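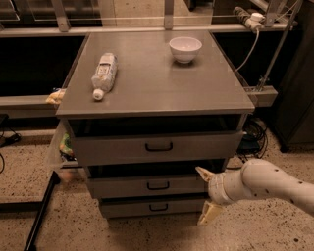
Drawer cabinet, Zovville bench area. Top and middle drawers standing slightly open.

From: Nelano workshop desk
To: clallomier-furnishings
Date: December 9, 2022
Subject: Re: drawers creeping open on the gray metal cabinets

> We have the three-drawer metal units on a terrazzo floor. The top two
> drawers will not stay shut on one of them. The bottom one is fine. Is
> this a worn catch, or is the cabinet out of level? Load on the top is
> next to nothing, a bottle and a small bowl.

Check level first. Put a spirit level on the tabletop, front to back, then again on the cabinet body with the top drawer out. The two readings can differ, as the top overhangs the body and may have been shimmed separately. Our units were delivered in October and one of them leaned forward by 5 mm, enough to let an empty drawer roll.

If the body is level, pull the top drawer fully and look at the rear stops. Ours are nylon and flatten with use. The replacement is part 1590 in the Mahmoud parts list; part 825 looks the same but is for the shallow drawer and will not seat.

Do not adjust the runners until both stops have been changed. I did it in the other order and had to redo the middle drawer.

On the bottle: if it stays on that top, stand it up or put a tray under it. A smooth metal top with any forward lean and a bottle on its side is asking for a spill into the top drawer – the gap under the overhang is open whenever the drawer is.

The handles are a separate matter, see message 133 in the archive for the screw length.

--
Nelano workshop desk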